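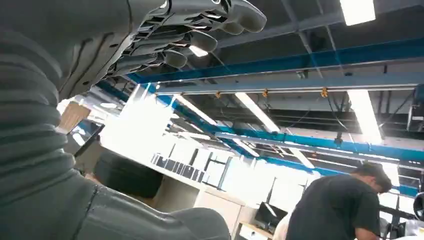
Where do all the old monitors go when an office moves? In our case they go to the ground floor of the Stelico building, where a long-promised swap day for desks, screens and odds and ends finally took place.

October 8, 2025
By the Trornum Newsletter desk

It has been talked about since April, and we are very happy to say that the first Trornum office swap day came and went in fine spirits, with 96 people signing in at the door and plenty more (we suspect) slipping past the sign-in sheet on their way to the coffee.

The idea is a simple one - bring in the screen, keyboard or desk lamp you no longer need, and take home something that you do. By closing time 296 items had found a new desk to live on, and what was left over went to the Krishnan Street repair shop, where it will be cleaned up and tested before being offered to local schools.

Monitors were the favorite, as everyone expected, though the box of spare cables from Drulero drew quite a crowd of its own, and one lovely old desk lamp was asked after so many times that its new owner took to hiding it under a coat!

The tea and cake table raised $562 toward next year's event. The next swap day is planned for April, again on the ground floor, and it will run for 2 days so that there is a little more time to browse and chat.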